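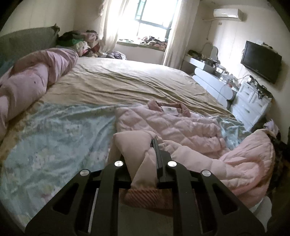 Ticket 2155 - kids' outerwear, washing and care
Status: reopened
Opened by: Carys Maddocks
Handled by: Kamil Krajčí, Sikus customer care

Carys, Thursday, 9:40 am
Problem: the padding in my daughter's pink quilted jacket goes lumpy at the cuffs and lower sleeves after every wash. Your care page says to "reshape while damp and dry flat." I have done that 9 times. Please don't send me the link again.

Kamil, 10:15 am
Thanks, Carys. Can you confirm the spin speed and whether the jacket was zipped or snapped shut in the drum?

Carys, 10:32 am
Spin is 1000, as printed on your own tag. Closed, inside out, on its own. My mother-in-law says it's the water in Rillanville. I doubt that, because her coats are fine and she lives on the next street.

Kamil, 11:05 am
Please try this. Lay the jacket on a bed, collar open. Take the ribbed cuff and pull the sleeve out straight, then pat the padding from the shoulder down. Repeat on the other side. Leave it 19 hours before folding.

Carys, 11:20 am
Why 19? Who tested that? Fine, I'll do it, but pulling on a knit cuff sounds like a good way to end up with a baggy cuff.

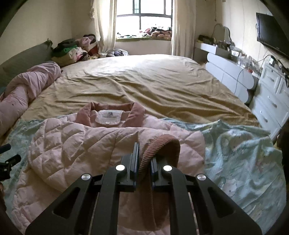
Carys, Friday, 8:10 am
Result: the left sleeve is a bit better. The right is the same as before, with a hard lump just above the ribbing. The diamond stitching on the body holds the filling where it belongs, so the body was never the problem. I said so in my first ticket, which Elin Morgan closed as "solved." It wasn't.

Kamil, 8:55 am
Sorry about that. I've reopened it under this number. Next step would be a low tumble dry with two clean tennis balls.

Carys, 9:12 am
Your tag says do not tumble dry. Which one is right, you or the tag?

Kamil, 9:50 am
Good catch. Please hold off on the dryer. I've passed the question to Trefor Llewellyn in product care.

Status: waiting on product care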